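About Skiltel

Home | About us | Our rules | Services | Contact

Skiltel writes and checks handling rules for robots that work with small, breakable goods. Our office is in Viltutthorpe, over the old seed store, and there are 14 of us. We do not build robots and we do not sell them. Our customers are packing plants, kitchen suppliers, test labs and a few colleges that teach automation. They come to us when they need to know how hard a gripper may squeeze, how it should approach an item, and what it should do when something goes wrong.

How we started

The company was set up by Lindiwe Mokoena after several years of writing work instructions for a packing line. The people on that line had clear instructions. The robots had a settings sheet with a force value and a speed value, and the sheet changed hands each time the shift changed. Two cells doing the same job could be set up in quite different ways, and both had been signed off.

Her first set of rules was nine pages long and covered one job, moving eggs from a flat surface into a carton. It was used at a single site. A second site asked for a copy, then wanted it changed to cover glass jars, and the business grew from there. We still use the original page order. Scope comes first, then the item, the approach, the grip, the lift, the release and the stop conditions.

What we do

Most of our work falls under three headings.

Rule writing. We visit the site, watch the job, and write a handling rule for it. A rule is a short document that says what the robot must do, what it must never do, and how anyone can check. It is written so that the person on the floor can read it without calling the integrator.

Rule checking. If you already have a rule, we test your cell against it and send you a report. The report lists each clause as met, not met or not tested. We do not give scores or stars. Customers have asked for them and we have always said no.

Simulation review. Many customers now work out their grasps in simulation before they run them on a real cell. We review the simulated job under the same clauses and note which ones can be judged there and which must wait for hardware.

The Clendolska rule set

Clendolska is our own set of handling rules, named after the meeting room where most of it was argued over. It now holds 781 clauses. Of these, 689 can be checked in simulation in whole or in part. The rest need a real item on a real cell, mostly clauses on cracking, surface marks, moisture and wear of the finger pads.

Clauses are kept short. A few from the grip section give the flavor:

G2. Close the fingers on both sides of the item. Do not push the item across the surface to bring it into contact with the second finger.

G5. Set the force limit for the weakest item in the batch and record how that limit was found.

G7. Where fixed objects stand behind or beside the item, state the smallest gap allowed between them and any part of the gripper, including the palm housing and brackets.

G11. After the fingers close, hold still for the settling time before lifting.

G7 gets the most questions. Planners tend to check the fingertips and forget the rest of the hand. A palm housing is often far wider than the item, and a small bracket on the side of it can catch a tray the fingers would have cleared. Our reviewers look at the close view from the gripper side first, with the egg between the fingers and the furniture of the work area still in sight, and only then go to the force plots.
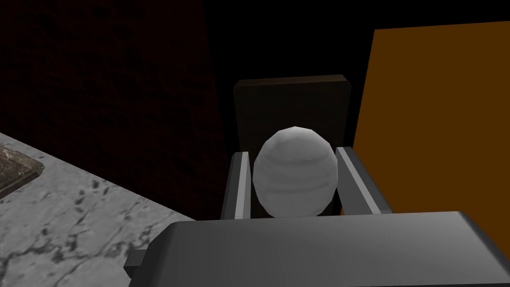 Lindiwe Mokoena would like the whole section to be stricter, and has told the rest of us so more than once: a grasp should not count as reviewed until someone has looked at it from at least two other viewpoints, because one view hides too much and people sign what they can see. The other side of the argument is cost. A small plant with a single cell may not have the staff time for three views of every grasp. For now the extra views are advised for all jobs and required for any item that breaks under light load. The clause comes up for review again in July.

On shape and texture

Simulated items are simpler than real ones. An egg model made of flat facets meets a finger along an edge or a flat patch, where a real shell is curved all the way around. The contact can come out steadier in the model than it would on the cell, or less steady, depending on where the facet falls. We ask customers to record the model used, how coarse it is, and whether the weight and friction values were measured or assumed. Assumed values are allowed. They must be marked as assumed.

Surface color and pattern do not affect the grip, but they can affect the camera that finds the item. If a cell relies on vision, our rules call for tests on pale items over pale counters, dark items over dark ones, and poor light in both cases. Reports must give the light setting in each test.

How a review runs

1. You send us the job description, the current settings and whatever rule you already follow.

2. We agree on the scope in writing. Clauses that do not apply are struck out at this stage and stay struck out, so that nobody drops a clause later when the result looks bad.

3. We review the simulation, if there is one. You get a list of questions within nine working days.

4. We visit the cell. The visit is done by two people. One runs the checks and the other writes, and they swap at lunch.

5. You receive the report. You may reply to any finding, and your reply is printed next to it in full.

6. If settings change later, you tell us which ones. Small changes are handled by mail. A new gripper, a new item or a new layout means a new review.

Rules we keep for ourselves

We do not take payment from gripper makers or robot makers, and we do not accept loan equipment from them. Test items are bought from ordinary shops.

The person who wrote a rule does not check a cell against it. With a staff our size that takes some planning – twice it has meant a delay for the customer – but we have kept to it.

Failed grasps stay in the record. A customer may explain a failure but may not ask us to leave it out. If we find that one of our own clauses was wrong, we tell every site that uses it and say what the clause said before.

No one at Skiltel enters a running cell. The stop is tested at the start of each visit and again after any break, by our staff and not by the site's.

Training

We run a two-day course for operators and a longer one for people who will write rules themselves. Both are held in Viltutthorpe, in the ground floor workshop. The operator course starts at 8:30 in the morning and needs no programming. Most of the first day goes to reading clauses and deciding whether a grasp meets them. People disagree a good deal in the first hour, mainly over what counts as a slip, and the course material has been rewritten to leave more time for that.

The longer course ends with each person writing a one-page rule for a job at their own site. Past topics have included stacking saucers, sorting light bulbs and putting pears in trays.

Working with Nkuna

Nkuna is a small software firm that hosts the Clendolska text and keeps track of changes to it. Customers can see each clause, its history and the comments made on it. Nkuna has no say in the wording and does not see customer reports. Comments are open to anyone with an account, and we answer them in the order they come in. Please give the clause number. Comments sent by mail are added by hand and take longer to show up.

Visiting and contact

The office is open to visitors by appointment. The entrance is on the yard side, past the loading dock, and the stairs are steep. If stairs are a problem, let us know and we will meet you in the workshop. Send review requests through the form on the contact page, with the item, the type of gripper and the name of the person who will be on site.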